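Driko Countertop Dumpling Steamer, Model 919
Manufacturer: Hulex
Distribution: Değirmenci Catering Supply

The Driko 919 is intended for restaurants, hotel kitchens and food court stalls that serve steamed dumplings and buns throughout the day. The unit accepts up to 6 stacked baskets and holds enough water for almost 4 hours of continuous service. Baskets are sold separately -- please consult the Stistulel range for compatible sizes.

Water level is shown on the front panel. The unit switches off when the tank is empty and must be refilled before it is restarted. The drip tray should be emptied at the end of each shift.

Orders are accepted in writing by Viera Procházka, Sales Office. Spare lids and seals are listed under part number 147. Requests for service should be addressed to Gebremedhin Tilahun. The service desk is closed on Sunday.

The steamer must stand on a level, stable surface, with clear space above the lid for steam to escape. Metal counters are preferred for daily use. Where a light wooden table like the one shown is used, a heat-resistant mat must be placed under the base, and the wood should be wiped dry after service.

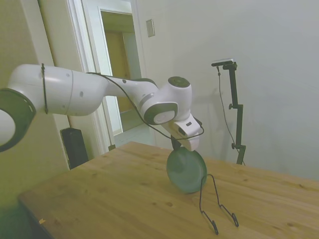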